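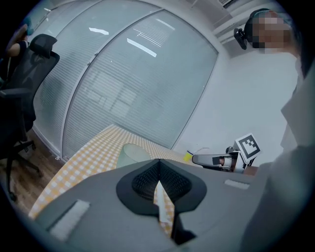 2 min read

Ticket 1330: tablecloth keeps sliding, cup goes with it
Status: open, waiting on Balis
Product: Berkgate table cover, yellow and white gingham

Hi again! Me with the checkered cloth. The reply I got from the help desk asked me to write down everything I've tried so far, so I'm putting it all in one place (sorry, it got long).

What's going on: the cloth creeps toward one side of the table. It's a wood table, pretty slick on top, and it stands right by the glass wall where we get all the afternoon sun. I love how the yellow looks there, I really do, but every time somebody leans on the edge the whole thing shifts and takes the pale green cup along for the ride. By 2 in the afternoon I've usually got bare wood showing on one side and way too much cloth hanging off the other.

Try one: washed it cold and hung it to dry. I thought maybe there was some kind of finish on it from the factory. It came out softer and the creases mostly went away, but it slid just the same.

Try two: wiped the table down with dish soap, rinsed, let it dry overnight. I figured furniture polish was the problem (I'd been using the Noonan lemon one since April). This helped! For a few days I thought I had it licked, and then it went back to creeping, only slower.

Try three: the Jakico corner clips your page recommends. Mine don't open wide enough for my table edge. I got one on by pushing hard and it popped off while I was pouring juice, so those are back in the drawer.

Try four: a rubbery shelf liner cut to size and laid under the cloth. Best so far, and I'd call it fixed in the middle of the table. The corners still drift, and you can feel the bumps through the cloth if you set a cup down, which bugs me more than it should. The liner took me roughly 30 minutes to cut, so I'm not in a hurry to do it over.

Questions for Balis: do you sell a thin felt pad that goes under this size? And are there clips for a thicker edge? I'd rather not tape anything to the wood.

Update, same evening: pulled the liner out to the corners and trimmed the middle. Two corners are holding. I'll leave the ticket open until I hear back about the clips.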